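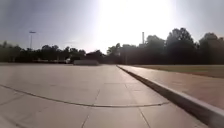
Figure 4. Plaza at Lundport, low sun, curb on the right.

3.2 Collecting the drives

All driving data was collected on the paved plaza at Lundport. We drove the Rollico base by remote control and saved the camera images together with the stick commands. The policy was later trained to give the same commands from the images alone. Ilari Juntunen wrote the logging code and did most of the driving. The rest of the group took turns so that the data would not come from one person's habits.

The task was to follow the curb at a steady distance and stop before the far end of the paving. We recorded 169 drives. Of these, 53 were thrown out, mostly for dropped radio packets, and in a few the driver had corrected too late and we did not want the robot to learn that. Each drive was started from a different angle to the curb. In the first batch we had started parallel to it every time, and the policy trained on that batch could not recover once it had turned away.

Glare was the main problem with the images. Driving toward the sun, the middle of the picture goes nearly white and the seams between the slabs fade out with distance. The face of the curb stays dark and is easier to find. We turned off auto exposure after the first batch and set it by hand before each drive. 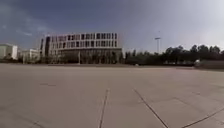
Page 14

The second task was open driving with no curb to follow. The driver picked a heading and held it across the slabs. On this part of the plaza the large building, the row of trees and the light mast are all far off, so they change little in the image while the robot moves. The joints in the paving change much more, but the wide lens bends them near the bottom corners. We tried undistorting the images first. It cost 3 ms per image on the Abera board and made no clear difference to the result, so we left the images as they were.

Stick commands were logged at a higher rate than the images. We matched each image to the nearest command in time and then cut out the parts where the robot stood still. This left more than 1,130 seconds of open driving.

One mistake should be noted for anyone who uses the data. The steering sign on the Eltitz controller was reversed in the September firmware, and the drives made before the update have to be flipped. The script flip_steer.py does this, and it must be run only once. Results for both tasks are in section 4.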